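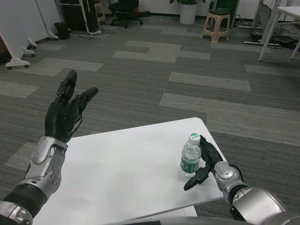

Kirkegaard Shared Workshop > Humanoid Upper Body Group > Build Log

Thread: Right hand closes early on PET bottles

ctseng
Posts in this thread: start
Posting this before I change anything else on the machine. Current state: both arms mounted, both hands on, head camera running. The picture at the top is from the head camera, right arm on the approach. The bottle is a small clear one, partly filled, standing on the white table. Left arm is parked with the hand up.

The problem is the order in which the digits arrive. The planner wants the thumb and the opposing fingers to reach the bottle wall within one control window. What I get is one finger at the shoulder of the bottle while the thumb is still lower down, close to the table. If I let the close command run from there, the bottle gets pushed before it gets gripped. With a full bottle this is survivable. With a partly filled one it tips.

Things I have already checked:

Finger zero offsets, redone cold and again after an hour of running.
Wrist roll zero, against the printed jig.
Table height in the config, measured with a steel rule at both ends.
Tendon tension on the thumb, per the Drulero sheet.

None of these moved the result by an amount I could measure. Grasp script is the stock one from the Grevus branch, close speed at default. Logs are in the group folder under "bottle".

Chia-hao

bevan_p
Your wrist is too high. With a finger up on the shoulder you are gripping where the diameter is changing, and the contact normal points partly upward. Any closing force there has a component that wants to slide off. Drop the approach until the fingers meet the straight wall and most of this goes away.

ctseng
I tried lower. The thumb is already close to the table. If I drop the whole hand at the present wrist angle the thumb lands first and the current limit trips.

bevan_p
Then rotate the wrist so the thumb comes level with the fingers, and drop after that. You are treating height and roll as separate settings. They are the same setting on that hand.

ahonorato
I disagree with Bevan on the cause, though lowering the hand won't hurt. I read the logs. The finger command and the thumb command go out in the same packet, but the thumb starts moving three ticks later on every single run. That is consistent across all 18 runs in the folder. Geometry does not produce a constant delay.

Look at the thumb driver. On my own hand (same kit, Lerach drivers) the thumb channel had its soft-start enabled from the factory and the fingers did not. It is a flag in the second register block. The manual lists it under "reserved", so it is easy to miss.

bevan_p
A three-tick delay at default close speed is less than the thickness of the fingertip pad. I can believe the flag is set. I don't believe it tips a bottle.

ahonorato
At default speed, no. Chia-hao, what is the close speed in the config that was live when you made the logs? The header says 5, and stock is lower than that.

ctseng
Checked. It is 5. I raised it for the foam block tests and did not put it back. So "close speed at default" in my first post is wrong. I will leave the post as it is so that the replies make sense.

dbednarik
Two notes, mostly on the setup.

First, the cable that loops around the back of the right wrist. Is that the final routing? On a roll move of any size it will load the wrist in one direction only, and you will see a roll error that depends on which way you came from. Your jig check was static, so it would not show this. Before anyone argues further over thumb timing I would like to see the roll encoder approached from both sides.

Second, you are testing on a bottle with a wrap-around label. The label edge and the bare plastic have different friction. If the fingers land half on and half off, runs will not be comparable. Peel it, or pick a height and stick to it.

Drahomíra

bevan_p
The label is a fair point. The cable I doubt, it looks slack to me.

dbednarik
It looks slack in one still at one wrist angle.

bevan_p
Fine.

hsinyi_mak
Question from the software side. Why is the left arm parked with the hand raised over the table? The self-collision check includes it in every plan for the right arm, and it eats planning time. If it hung down beside the body the right arm would have more room at the elbow, and the roll Bevan wants might be reachable without the odd shoulder pose.

ctseng
The left parks there because the down position hits the table edge when the torso is this close. I could move the table back.

hsinyi_mak
Move the table back 5 cm and rerun the reachability map. I did this for the last layout and the low side grasp went from unreachable to reachable on the right. It costs you some reach at the far side, which you are not using.

ahonorato
Please change one thing at a time. At the moment there are proposals for wrist roll, thumb flag, close speed, cable, label, table position and left arm park. If all of them go in together and the bottle stays up, the thread has taught us nothing.

bevan_p
It would have taught us how to pick up a bottle.

ctseng
Order I will follow, unless there is an objection with a reason attached:

1. Close speed back to stock, nothing else. Repeat the bottle runs.
2. Encoder test on wrist roll from both directions, cable as is, then cable re-clipped.
3. Thumb soft-start flag read out. If set, clear it and repeat.
4. Table back, left arm down, new roll and height.

Label stays on. All runs at the same grasp height within each step.

dbednarik
No objection. Put the encoder test first, it needs no bottle and takes ten minutes.

bevan_p
I object to the geometry being last, for the record. Carry on.

ctseng
Results from Monday evening.

Encoder test: there is a difference between the two directions with the cable as routed. With the cable re-clipped further up the forearm, the difference is down to encoder noise. So the cable was a real fault. I have left it re-clipped.

Close speed at stock: the bottle tips less often. It still gets pushed before the grip closes.

Thumb flag: set. Ademir was right about the register. Cleared it, and the delay is gone from the logs. The push is smaller and still present.

I did not get to step 4. The table is shared with the Grevus people until nine and I did not want to shift it under them.

ahonorato
Can you post the register dump? I want to compare it with mine. There is a second reserved bit next to that one and I have never found out what it does.

ctseng
Uploaded to the same folder, "thumb_regs.txt".

bevan_p
The remaining push is the shoulder contact. Lower the hand.

hsinyi_mak
I have put a reachability map for the moved table on the share. The low side grasp is inside it, with margin on the roll joint. Use the updated park pose for the left arm from the same file, the old one will be rejected. Restart the planner after loading or it keeps the cached table.

ctseng
Loaded it. The planner accepts both poses in simulation. Will run on the hardware when I have the table.

dbednarik
When you do, please log wrist current as well. The re-clipped cable has a tighter bend than I like and I would rather see it in the data than find it broken.

ctseng
Current logging is on.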